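Building Services for Small Workplaces
Unit 6: Lighting and air in a double-height room with a mezzanine
Handout for the session and the measured survey. Revised 9/17/22.

6.1 Scope

The unit covers open rooms in which part of the floor area lies under an upper level and part is open to the main ceiling. It takes in general lighting, the underside of the mezzanine, partitions that stop short of the ceiling, and wall-mounted air conditioning. Daylight is left to Unit 7. Emergency lighting is left out altogether and must not be included in the survey drawings.

The survey room is the open-plan workspace at Drudby. It has a white ceiling crossed by three broad beams. Lighting is mixed: round fittings at ceiling level, and rectangular fluorescent panels both on the ceiling and on the underside of the mezzanine. Upper walkways are edged with black metal railings. A tall curved white partition stands on the main floor, and there is a wall-mounted air-conditioning unit on the far back wall.

6.2 Terms used

Working plane. The horizontal surface on which the task is done. In an office this is normally the desk top. State its height above the floor on every sheet.

Mounting height. The vertical distance from the working plane to the fitting. It is not the distance from the floor to the fitting, and the two are confused in most first submissions.

Soffit. The underside of the mezzanine slab or deck. A fitting on the soffit serves the area beneath it and very little else.

Void. The part of the room open through both levels.

Uniformity. The lowest illuminance over the task area divided by the average over the same area. It has no unit.

Maintained illuminance. The average below which the level should not fall before cleaning or lamp replacement.

6.3 Two mounting heights in one room

A double-height room has at least two lighting conditions. Under the mezzanine the fittings are close to the desks. In the void they are far above them. If the same fitting is used for both, the desks under the soffit will be a good deal brighter than those in the void, and the change takes place over a short distance, usually along the line of the mezzanine edge.

For a fitting small enough to be treated as a point, the illuminance directly below it is

E = I / h²

where E is in lux, I is the luminous intensity straight down in candelas, and h is the mounting height in metres.

Worked case A. A fitting has a downward intensity of 1,662 candelas. Mounting height under the soffit is 3 m.

E = 1,662 / 9 = 184.7 lux

Worked case B. The same fitting is placed on the main ceiling, with a mounting height of 6 m.

E = 1,662 / 36 = 46.2 lux

Doubling the mounting height has cut the level to a quarter. To reach 200 lux directly below a single fitting, the intensity required is 1,800 candelas at 3 m and 7,200 candelas at 6 m. In practice the desks in the void receive light from several fittings at once, so the second figure overstates what each one has to give. It is still the correct starting point for comparing the two zones.

Both cases ignore light reflected from walls and ceiling. White surfaces help more in the void than students expect, though the contribution has to be calculated or measured and cannot be taken from appearance.

6.4 Points away from the centre

When the point on the desk is off to one side, the distance is longer and the light arrives at a slant. If the intensity is the same in every direction considered:

E = I cos³θ / h²

θ is the angle between the vertical and the line from fitting to point.

Worked case C. As case A, but the point lies 3 m to the side. The angle is 45 degrees and cos³θ is 0.354.

E = 184.7 x 0.354 = 65.3 lux

Real fittings do not have the same intensity in every direction. Use the maker's polar curve where there is one. A rectangular panel seen from close by is also not a point - the formula becomes unreliable when the longest side of the fitting is more than a fifth of the distance to the point. For panels on a low soffit this limit is often passed, and the survey should rely on meter readings there.

6.5 Beams

A beam below the level of the ceiling fittings cuts off part of the light travelling sideways. The effect depends on the depth of the beam and on how near the fitting is to its face. Three arrangements are met:

(a) Fittings in the bays between beams. Neat to wire. Each bay lights itself and borrows little from its neighbours. Uniformity along the room can be poor with deep beams.

(b) Fittings on the underside of the beams. Better spread, lower mounting height, cable runs on view unless they are boxed in.

(c) Fittings hung below beam level. Best spread. Access for cleaning is easier, and glare to people standing on the upper walkway is worse, as they may have the fitting at eye level.

On the plan, show beams as pairs of dashed lines and fittings as solid outlines. Do not shade the bays.

6.6 Railings, walkways and views across

A railing of horizontal bars lets light through and casts narrow shadows when the source is small. With large panels the shadows are soft and seldom matter. A solid balustrade blocks low-angle light and makes a darker band on the floor of the walkway behind it. Record which type is fitted. Do not measure or comment on the safety of the railing in this survey; guarding is dealt with in the structures course.

Take readings at walkway level as well as on the main floor. A walkway is a circulation space and its readings are taken at floor level, not at desk height.

6.7 Partitions

A tall partition in the void changes three things: the light reaching desks on its far side, the reflected light on its near side, and the path of moving air. A white partition returns light to the desks in front of it. A curved one spreads this return over a wider area on its convex side and gathers it on its concave side. With a matt finish the difference is small.

For the plan, record a curved partition by its two end points and one point midway along the curve. Give the height of the top edge. If the top edge cannot be reached safely, measure by tape to the nearest reachable point and mark the remainder as estimated.

6.8 Air conditioning

A single wall unit serving a double-height space has a long throw to the far desks and a tall volume to deal with. In cooling, the supply air tends to fall once it slows, so the people nearest the point where it falls are the ones who report draughts. In heating, warm air collects at the upper level and the main floor lags behind. The thermostat reading at the unit tells you little about conditions at desk height on the other side of a partition.

Record the following:
position of each unit on plan and its height above floor
direction of discharge
any partition, beam or mezzanine edge standing in the discharge path
air temperature at desk height and at walkway level, both taken within the same ten minutes

Do not alter the set point or the louvres during the survey. If the unit cycles while readings are being taken, note the time and carry on.

6.9 Procedure for the light survey

Zero the meter with the cap on. The department's Wirano meters need the lamp type to be selected before use; choose the fluorescent setting for the panels. The older Javier meters have no such setting, and the type of meter must be written at the head of the sheet.

Set out the grid from a fixed corner. Under the mezzanine use a spacing of 1 m. In the void a spacing of 2 m is enough. Put one extra line of points directly beneath the mezzanine edge.

Leave the lights on long enough for the output to settle. Draw the blinds where there are any, or take a second set with the lights off and subtract.

Place the meter flat on the surface. Stand clear and keep your arm low. Dark clothing is preferred, as pale clothing throws light back on to the cell. Read once and write the figure down without rounding.

Where equipment on a desk prevents a reading, move to the next grid point and mark the missed one with a cross. Nothing on the desks is to be moved.

6.10 Presentation of results

Hand in one plan at each level, one section through the void, and the tables of readings. Plot the readings on the plan at their grid points. Contours may be added in pencil. Give the average and the uniformity for each zone separately - a single average for the whole room will be returned unmarked.

Drawings go in the Anance folder under the unit number. Loose sheets are not accepted.

6.11 Common faults in earlier submissions

Mounting height taken from floor level.
Soffit panels drawn on the ceiling plan of the upper level.
Readings from the walkway mixed with those from desks.
Meter type not stated.
Round and rectangular fittings given the same symbol.
Section cut through the mezzanine only, so that the void does not appear.

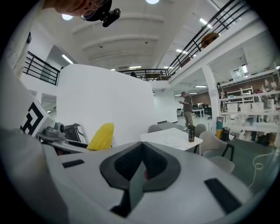

Why are the average and the uniformity given separately for each zone?

The area under the mezzanine and the void have different mounting heights, so their light levels differ. One average for the whole room would hide that difference and could suggest an adequate level at desks which do not have it.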